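Home Diary Projects About Contact

The cabinet diaries, part nine

By Chaminda Pramanik
August
3 min read

Up way too late again, and the kitchen smells of burnt toast because I forgot I was making any. But we have a team name now! We're Tawhiri, after a long argument in the group chat (I wanted Flalonell, and I will be bitter about it until graduation).

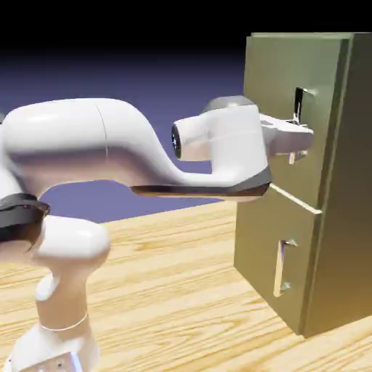
So, the project. Our class is split into teams of two, and every team has to teach a simulated arm to open a cabinet by its handle, upper or lower door, whichever the grading script picks. Felen is what we call our controller. It's a mess of Python with a nice name. My partner does the learning part and I do the rewards, so whenever the arm does something dumb it's officially my fault.

Tonight's dumb thing: I was paying it for getting the hand close to the handle, and it figured out that shoving the whole hand at the door counts as close. Of course it does! I wrote it that way! It would cruise right over there and just lean, collecting points, perfectly happy. I watched over 600 tries before I admitted the problem was my math (I'd blamed the friction settings first, then the handle, then my laptop).

I changed it so the fingers have to be on both sides of the bar before any points show up, and I added a small penalty for pushing on the panel. Then it got scared of the cabinet completely and hung around in midair. I cut the penalty in half and now it's sort of in between, brave on the lower handle and clumsy on the upper one. I don't know why the upper one is harder. Maybe the wrist has to fold in a weird way to get up there? I want to ask about that in lab.

The other team on our bench named theirs Trolesier and they already have a door swinging open. I clapped and I meant it, mostly.

Anyway, I've left a long run going with the fan roaring on my desk, and I'm going to try to sleep through it. Need to remember to bring the charger tomorrow, and to pay back my partner for the noodles.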